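天板の表面記録 (tabletop-surface-notes) README

最終更新は9月。保守担当 Itziar Lozano。

概要

白系の作業机の天板について、表面の色味、艶、点状の汚れ、擦り傷、拭き取り前後の所見を人が書き留めたものです。対象の天板は20枚、記録は451件、そこに付いた所見の行が全部で1842行あります。451件のうち、このREADMEで「使用可」と呼んでいるのは416件です。残りは後述の理由で別ファイルに移しました。捨ててはいません。

最初に書いておきますが、このデータで「どの洗剤が一番よく落ちるか」は分かりません。そう使いたいという問い合わせが来るたびに同じ返事をしています。拭いた人も、拭いた布も、汚れが付いてからの時間もばらばらで、比較になる条件が揃っていません。記録を始めた当初の企画書には「清掃方法の最適化に寄与する」とありましたが、筆者はこの一文を信じていませんし、今の版からは外しました。

何が入っているか

surface.csv 使用可の記録。1件が1行。
notes.csv 所見。1件の記録に複数行が付く。record_idで突き合わせる。
tops.csv 天板の台帳。20枚分。
held.csv 保留にした記録。列の並びはsurface.csvと同じ。
photos/ 写真。すべての記録に付いているわけではない。
CHANGES.txt 変更履歴。古い部分は抜けが多い。

文字コードはUTF-8、改行はLFです。旧版にはShift_JISのnotes.csvが混じっていて、「艶」の字が化けたまま集計された表が少なくとも一つ社内に出回っています。見かけたら使わないでください。

列の説明

record_id 記録の番号。欠番あり。欠番に意味はない。
top_id 天板の番号。tops.csvを参照。
tone 色味。white / white_grey / grey / yellowed のどれか。
gloss 艶。matte / semi / gloss のどれか。
speck 点状の汚れや欠けの有無。none / few / many。
speck_area 点が見られた範囲。自由記述。
scratch 擦り傷の有無。none / light / deep。
wiped 直前に拭いたかどうか。yes / no / unknown。
agent 使った洗剤。空欄が多い。
writer 記入者の略号。

speckのfewとmanyの境目は決まっていません。決めようとしたことはあります。Unai Toledoが点の数で区切る案を出し、Edeltraud Fankhauserが面積で区切る案を出し、どちらも試しに数枚で使ってみて、どちらも記入者によって答えが割れました。天板の細かい点は、照明の向きが変わると見えたり見えなかったりします。同じ天板を朝と夕方に見た二人が noneとmanyに分かれた例も残っています。結局、記入者の感覚に任せた列だと思って読んでください。点の「数」を知りたい人には向きません。

toneのwhiteとwhite_greyについても似たことが言えます。カタログで「ホワイト」として売られている天板を部屋に置いて、白と書く人もいれば薄灰色と書く人もいる。隣に紙を置けば灰色に見え、隣に濃い色の棚があれば白に見えます。色見本を当てて測った記録はこの中に一件もありません。測色計の購入は二度見送られました。 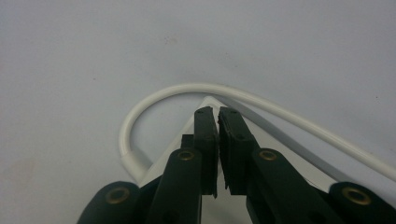 写真1 白にわずかに灰色がかった天板。艶はなく、上寄りの中ほどに暗い色の細かな点が散る。

speck_areaの書き方

自由記述なので、書き手によって相当に違います。「奥」「上の方」「窓側」「右手前」が混在しています。窓側と書かれても、机の向きを後から変えた部屋では意味が取れません。写真が付いている記録では写真の上下左右で書くように頼んでありますが、守られているのは新しい記録だけです。古い記録の「奥」は、書いた人が立っていた側から見た奥です。どちら側に立っていたかは書かれていません。

筆者としては、位置を使った集計はやめたほうがいいと考えています。どうしても使うなら、写真付きの記録に限ってください。

点が汚れか欠けか、あるいは元からの柄かは、写真だけでは決められないことがほとんどです。notes.csvに「爪でこすって取れた」「拭いても残った」とある場合だけ、kind列にdirtまたはmarkが入っています。何も書かれていなければkindは空欄です。空欄をdirtで埋めて公開した派生版を一つ見かけましたが、根拠がありません。

収集の経緯

天板の入れ替えを検討していた時期に、Florencio Ortuñoが古い机の傷みを手帳に書き始めたのが元です。手帳の頃の記録は紙で残っていて、読めるものだけを入力し直しました。その後、Ochoaの作業室で同じ書式を使うようになり、Moltovから仕入れた机が加わって今の台帳になっています。

入力し直した分には、後から思い出して書いたと思われる所見が混じっています。たとえば、拭き取りの所見なのに拭いた洗剤の商品名だけが別の筆跡で足されている、といったものです。疑わしいものはheld.csvに移しました。移す基準は次のとおりです。

top_idが台帳にない。
同じ天板、同じ時間帯の記録が二重にあり、内容が食い違う。
所見が記入者本人の観察かどうか確認できない。
wipedがnoなのに洗剤名が書いてある。

最後の項目は、単なる書き間違いのほうが多いかもしれません。直せるものは直したかったのですが、推測で直すと元に戻せないので保留にしました。held.csvの中身を「誤り」と呼ぶのも不正確です。確かめようがない、というだけです。

素材の扱い

tops.csvのmaterial列は、納品書か刻印で確かめられた天板にだけ値が入っています。白くて艶のない板を見ると、人は何かしらの素材名を書きたがります。叩いた音で判断した、と書いてあった記録もありました。そういう値はすべて消してunknownにしました。この処理で列の大半がunknownになり、Maximiliano Mirandaからは「この列はもう要らないのでは」と言われています。もっともな意見ですが、確かめられた数枚分を失うのも惜しく、残しています。

写真から素材を読み取って埋めることはしないでください。艶消しの白い面は、写真にするとどれも似たように写ります。

Zithamという型番の天板については、販売元の説明に「汚れが付きにくい」とあります。このデータの範囲では、そう言えるほどの差は見つかりません。付きやすいとも言えません。Zithamは入れ替えで後から入った天板で、使われた期間が他より短く、しかも目の届きやすい部屋に置かれました。新しくて丁寧に使われた机がきれいなのは当たり前で、製品の性能の話をするには材料が足りないのです。

清掃の所見について

agent列に一番よく出てくるのはJavowです。これは作業室に買い置きがあったからで、優れていたからという理由は付いていません。落ちた、という所見がJavowの行に多いのも同じ事情です。使った回数が多ければ、落ちた回数も増えます。落ちなかったときにわざわざ記録を残す人は少ない、という点も考えてください。notes.csvには「きれいになった」が並んでいますが、筆者はこの言葉をほとんど当てにしていません。濡れている間は点が目立たず、乾いてからまた見えてくることがあるからです。乾くまで待って見直したかどうかはdried列に入れることにしましたが、列を足したのが遅く、過去の分は空のままです。

拭き跡と影の取り違えも何度かありました。明るい天板では、手前に物が立っているだけで面の中ほどに灰色のむらができます。これを「拭き残し」「くすみ」と書いた記録が見つかり、現物を確かめられたものは所見を取り消しました。確かめられなかったものはそのままです。toneがgreyになっている行のうち、どれだけが板の色で、どれだけが影なのか、今からでは分けられません。

写真の明るさを自動で揃える処理をかけてから色味を比べた人がいました。やめてください。薄い灰色と白の差が、その処理で消えるか、逆に作られます。
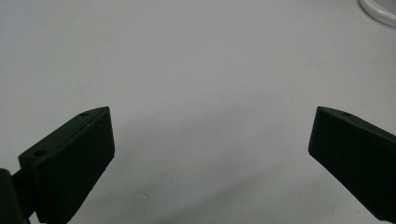
白い天板の細かい黒っぽい点は、研磨剤入りのクリーナーでこすっても大丈夫ですか。

艶消しの面では勧めません。点が取れても、そこだけ艶が変わって跡になることがあります。先に固く絞った布で拭き、乾いてから見直し、それでも残るなら薄めた中性洗剤を目立たない隅で試してください。それで動かない点は、汚れでなく面の欠けか元からのものかもしれず、こすり続けても面が傷むだけです。

記録を追加する場合

書式はtemplate.csvにあります。追加の前に、次の点を読んでください。

見たままを書く。「たぶんコーヒー」は書かず、「茶色い輪」と書く。
照明が点いているか、窓からの光だけかを書く。
触った場合は触ったと書く。ざらつきを目で見て書いたのか、指で確かめたのかは別の情報です。
拭く前と拭いた後で一件ずつに分ける。一件にまとめて「拭いたら取れた」と書かれると、前の状態が残りません。
分からない欄はunknownにする。空欄は「記入し忘れ」と区別が付きません。
写真を付けるときは加工しない。

「異常なし」は所見として受け付けていません。何を見て異常なしとしたのかが分からないためです。点なし、傷なし、と項目ごとに書いてください。面倒だという苦情は聞いていますが、変えるつもりはありません。

記入者の間の一致

一度だけ、同じ天板を別々に見て結果を突き合わせたことがあります。ToledoとFankhauserの二人で、glossは概ね揃い、scratchはlightのところで割れ、speckとtoneは上に書いたとおりの有様でした。正式な一致率は出していません。枚数が少なすぎて、数字を出すとその数字だけが独り歩きするのが目に見えていたためです。一致率の記載がないデータは使えないという立場の方には、それで結構ですと申し上げています。

使ってよさそうな用途

天板の見た目を言葉でどう書くか、書き手によってどの程度ぶれるかを調べるのには向いていると思います。notes.csvの自由記述はまとまった分量があり、同じ板に複数の人が書いた行もそれなりに含まれます。天板の入れ替え時期を社内で話し合うときの参考にもなりますが、参考止まりです。

向かない用途

洗剤や天板の製品比較。
傷や汚れの自動判定の正解データ。正解と呼べるほど固い列がありません。
耐用年数の推定。購入時期の分からない天板が混じっています。
衛生状態の評価。見た目の記録であって、菌の検査はしていません。きれいに見える天板が清潔だという前提も、このデータは支えません。

二番目について補足します。speckの列を正解として学習させ、よい成績が出たという報告を受け取りました。内訳を見せてもらうと、学習側と評価側に同じ天板が入っていました。板の柄を覚えただけの可能性が高いです。分割するならtop_idで分けてください。20枚しかないので、分けると今度は評価側が数枚になり、それはそれで何も言えなくなりますが。

既知の問題

top_idが途中で振り直されている。対応表はtops.csvのold_id列。二枚は対応が不確か。
writerの略号が二人で重なっていた時期がある。MとMMは別人のはずだが、Mの一部はMirandaの記入と思われる。
notes.csvに全角と半角の数字が混在。
scratchのdeepに、爪が引っかかるという条件を付ける前の記録が含まれる。
wipedのunknownが多い。
gloss列のsemiは途中から使われ始めた。それ以前の記録でmatteとあるものの一部は、今の基準ならsemiかもしれない。

直してほしいという要望が多いのはtop_idの件です。不確かな二枚は現物がすでに処分されていて、直す手がかりがありません。

利用条件

社内および共同作業の相手先での利用は自由です。外へ出す場合は、held.csvを含めるかどうかを明記し、使用可の416件だけを使ったのか451件すべてを使ったのかを書いてください。ここが書かれていない集計表は、こちらでは確認の依頼を受けません。

連絡先

内容の誤りはItziar Lozanoまで。record_idと、どの列がどうおかしいと考えるか、できれば根拠も添えてください。「写真と印象が違う」というだけの指摘は、上に書いた事情で対応できないことが多いです。紙の手帳を見たい場合はOrtuñoに直接頼んでください。貸し出しはしていません。

次の版で予定していること

dried列の必須化。
speck_areaの書式統一(新規分のみ)。
色見本の導入。見本を誰が保管するかがまだ決まっていないので、間に合わないと思います。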